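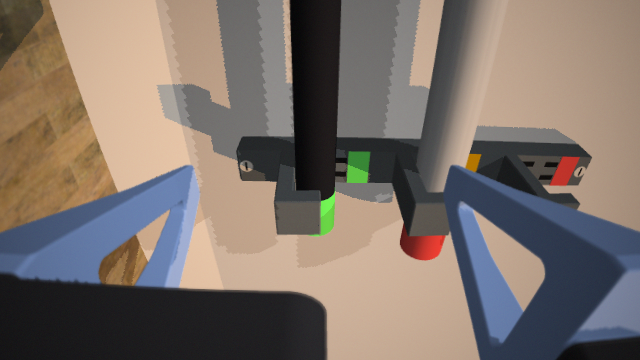 Home About Projects Reports Contact

Flilville Reading Rooms: progress report to the Obura Fund
May 23, 2024
Prepared by Faith Ndung'u

This report covers the second half of the grant. Work at Flilville is on schedule. Work at Idden is behind, for reasons set out below, and we ask for a small change to the dates.

Membership and lending

Flilville now has 352 members, up from 338 at the last report. Most of the new joiners are parents who came for the Saturday story hour and took out a card afterwards. Loans have grown more slowly. Large print and local history go out most, and we have moved part of the fiction budget across to large print.
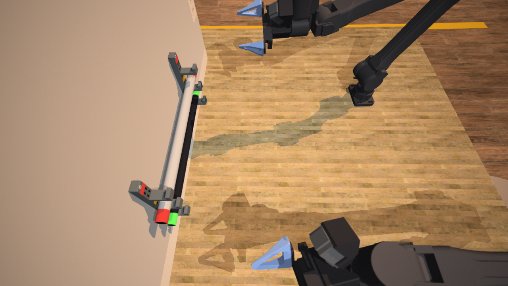
Picture: Mimusgate

The Idden room

The lease at Idden was signed late. The landlord wanted the heating checked first, and the gas engineer had to come back twice. We got the keys five weeks after the date in our plan. The walls have since been painted and the damp by the back door treated. The carpet has not been laid. We expect to open in August, and ask that the final payment be moved to match.

Books

We were given around 2000 books from the old college library. Many are out of date, mainly law and computing, and these will go for recycling. The rest are being labelled at Flilville until there is shelving at Idden.

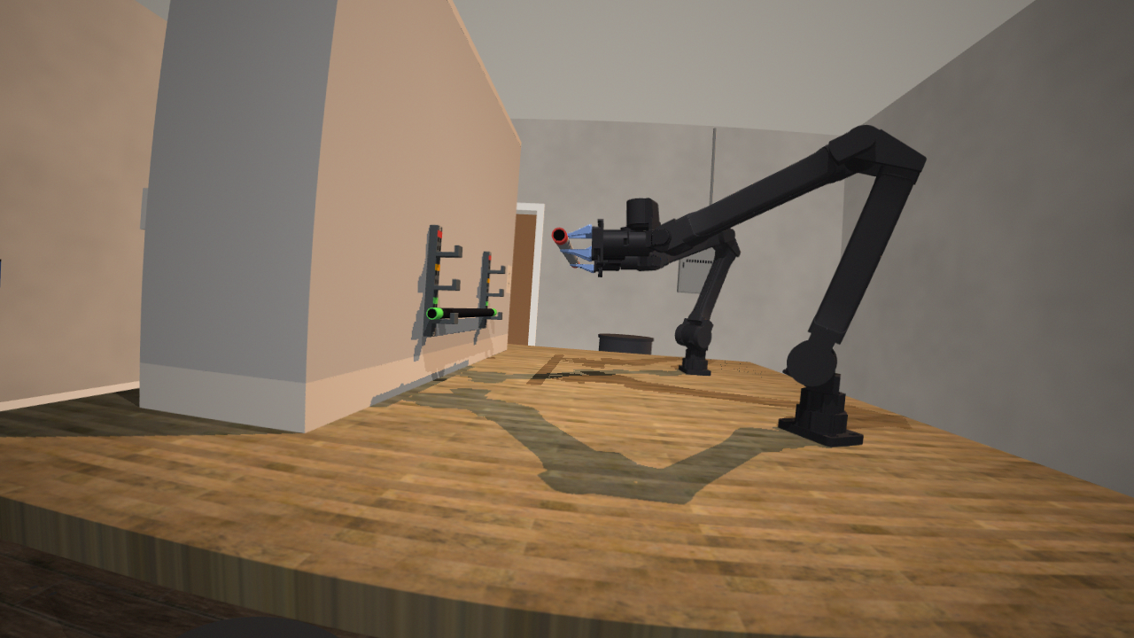
Furniture is the largest item still to be bought. We had set aside £800 for reading tables and now think this is too low. The cheapest quotes were for thin folding tables, which rocked when we tried them. We would like something with a wide wooden top, made up of short, narrow strips in mixed honey and darker browns, as marks show less on a surface like that than on plain white. Second-hand tables would bring the cost down and we are looking at two sellers. Chairs have already been paid for.

Staffing

The part-time post at Idden was advertised twice. An offer has been made and we are waiting for references. Until then Flilville staff are covering the phone line and the enquiries email.

Spending

All spending is within budget apart from the tables. Rent at Idden is underspent due to the late start, and we ask to use that money for furniture. Receipts are attached separately.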